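Seagrass Returns Slowly to Setareck Bay

3 min read

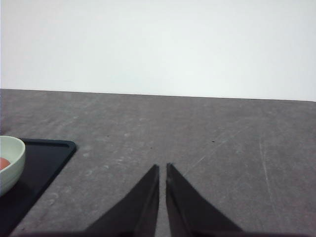 The November survey of the eelgrass beds in Setareck Bay has now been entered and checked, and the results merit a short account on this blog. The site covers 86 acres between the Gendier channel and the old ferry landing. Most of that area lost its grass during two warm summers, when cloudy water kept light from reaching the bottom.

Divers examined 539 plots during the survey period. Living shoots were recorded in 197 of them, chiefly on the sandy shelf north of the channel. Plots closer to the landing remain bare. The sediment there is fine and easily disturbed by passing boats, and seedlings planted in spring did not take hold.

It is my view that further planting near the landing should be postponed until the mooring rules have been revised. Seed stock is limited, and the northern shelf offers better conditions at present. The Kuhlmann method of burying seed in small burlap bags will be used again on the shelf, with the bags set slightly deeper than before.

Water clarity readings continue every Wednesday at the Stasaneo pier. Boat owners are asked to keep to the marked channel at low tide and to avoid anchoring inside the yellow buoys. The next post will address the crab counts, which are still being reviewed.

Print this page | E-mail this page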